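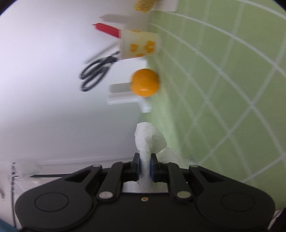
To: handtools list
Subject: Re: Nonex fingertip kit, worth the upgrade?

Omberg list member wrote:

> We have 18 of the hand-held grippers on loan through Civevbridge and have
> been offered the Nonex fingertip kit as an add-on. The sheet quotes a pad
> life of 2,333 closures, with no mention of the load or the material being
> gripped. Has anyone run them on household items? Our work is mostly table
> clearing: tissues, fruit, cups, bottles. I am less bothered about peak
> force than about thin things slipping out sideways. Also, does the kit
> need a new calibration, or can the old one be kept?

We have had the kit on trial at Bañez since September. Comments in the order you asked.

Pad life. The sheet figure is not much use without a load. We inspect at 400 closures and swap the pads in pairs at the first sign of a shiny patch. Ours so far have gone at the lower inside corner, well before the middle of the pad shows anything. If you buy, ask Civevbridge whether spares are sold singly. We were only offered full sets.

Thin items. A crumpled tissue holds well if you take it upright between the tips and stop closing as soon as it narrows. Closing further gains nothing and the tissue starts to fold over the pad edge. A flat sheet is a different matter. The tips are too thick to get under one edge, and we ended up bunching the sheet against the table first. I would not pay for the kit on the strength of flat sheets alone.

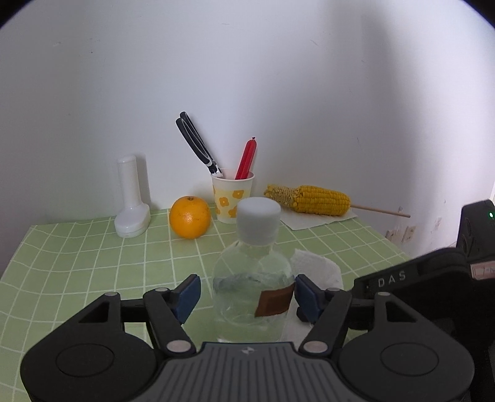

Bottles. Have both pads level before closing, one on each side, and keep the approach square. If one pad arrives early the bottle is pushed across the cloth until the other one meets it, and with a part-filled bottle the tilt can be enough to tip it. Clear plastic also gives at the sides, so the jaw opening you log will be smaller than the true diameter. We correct for that afterwards and keep the raw value in a separate column.

Tablecloths. We use green ones with a pale line pattern. The lines help when checking by eye whether the approach was square. The cloth does creep under sideways load, so clip it at the back edge.

Calibration. The old one cannot be kept. The pads differ enough in thickness to shift the zero point. Redo it with the jaws fully shut, then check against a block of known width. We use an 80 mm one, and repeat the check after every pad change.

Fitting is simple enough, but the instructions leave out the order for the pivot pins. Do one arm completely before starting the other, or the linkage binds at half travel.

My view is that the kit is worth having for tissues and fruit, and makes little difference on cups. I have not tried it on anything wet. If Civevbridge will extend your loan to cover a trial set, take that before committing to all 18.

I can post our inspection sheet to the list if it is of use.

Bañez test bench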